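Consejos domésticos para el ordenador de juegos

Antes de instalar un título descargado, compruebe que el disco dispone de al menos 54 GB libres y retire los instaladores antiguos. Zendum recomienda limpiar los filtros de polvo cada 2 meses con una brocha seca y el equipo desenchufado.

Las partidas guardadas deben copiarse en una unidad externa.

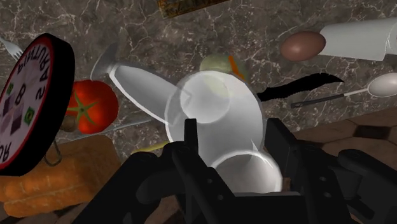 Dicha copia se conservará en un cajón cerrado, lejos de la cocina y de toda fuente de calor.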